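Can a neighborhood watch get the police incident numbers for our part of Simamville?

Simamville Community Help > Safety and Policing

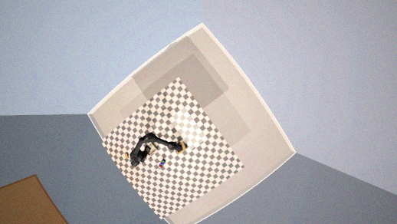 Who do I ask for the incident figures for one neighborhood, and does it cost anything?

Ask the records desk at the Fledness police station, in writing, and give the street names you want covered. The first 40 pages are free.

posted by Nathalie Van Loon

More detail. We're on the Plakamine side, past the bus depot. Two break-ins on my block since February plus the shooting outside the bar, and the councilman keeps saying crime is down. Down where? The only number I can find is 2,470 incidents for the whole district, which tells me nothing about us. Called the station twice, got transfered both times, then hung up on. We have a watch meeting coming up and I'd like to walk in with something on paper. Anyone done this?

Kamran Jadoon

Did it last year for the streets behind the school. Don't call, the front desk can't give out numbers over the phone. Written request, email is fine. Put in:

- street names, and cross streets where it stops
- start month and end month
- what kind of incidents (if you just say "crime" they send back a form asking what you meant)
- your name and a mailing address

Took 3 weeks. What I got was a printout, 66 incidents, date and type and block, no house numbers and no names. Shootings are on a seperate list so ask for that one by name or you won't get it. Anything still under investigation gets left off, so your bar thing may not show up yet.

Also the district line got moved a while back. Part of Plakamine counts with Fledness now and part doesn't. Check which side your block is on before you argue with the councilman, he may be reading off the other half. There's a map on the wall by the records window.

kazmi_st_resident

just go to the councilmans office hours and make him print it. thats what we did on Kazmi. he got us one sheet, the totals only, but it was same day

Nathalie Van Loon

Thanks both. Sending the email tonight, asking for shootings on its own line. Didn't know about the boundary thing, would explain a lot. Kamran, did they charge you for the second list or does it go in with the free pages?

Kamran Jadoon

Went in with the rest. Mine was 4 pages total, no charge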